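Wrist views and the cost of a bad label

Busisiwe Ndlovu has spent most of the year on a question that sounds minor: how many demonstrations does a sorting policy need when some of them are labelled wrongly? Her group at Kabbaj trains two-armed manipulators to move household packaging into a container, and the method, named Skarkness, was first run in May.

The starting set held 800 demonstrations. Each was recorded by a person guiding the arms, then divided into stages: approach, grasp, carry, release. "The division was the weak part," Ndlovu says. "Two people would mark the start of a grasp at different moments, and the policy learned the disagreement."

Skarkness leaves the recordings alone and scores the labels. A small model predicts the stage from the wrist view only, and any demonstration where prediction and label differ for more than 40 consecutive time steps is set aside. The remainder goes to training unchanged.

Of the 800, the filter set aside 58. Ndlovu reviewed every one by hand and judged that 31 were labelling errors. The others were sound recordings of unusual grasps, mostly on clear plastic, where the outline of an object is faint against a pale table.

"Those are the ones you want to keep," she says. "If you drop them, the policy gets tidier and worse." They were returned to the set, and the labels on the 31 were corrected.

She is cautious about the result. The policy trained on the corrected set released objects outside the container less often than the baseline, but the test used one table and one lighting arrangement. A repeat at the Cladport site is planned – with different staff doing the marking.

Asked whether the overhead view would have made the filter simpler, she says it was tried and dropped. "The arms cover the object at the moment you care about."

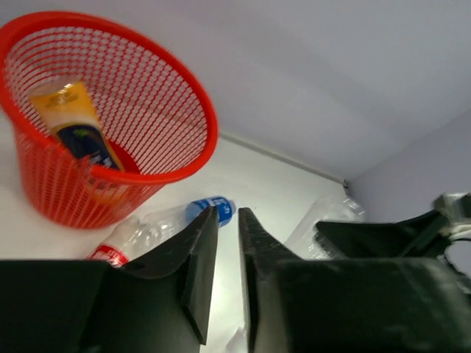 Does the filter have to run again each time new demonstrations are added?

Only on the new ones, unless the stage definitions have changed, in which case the whole set is scored again.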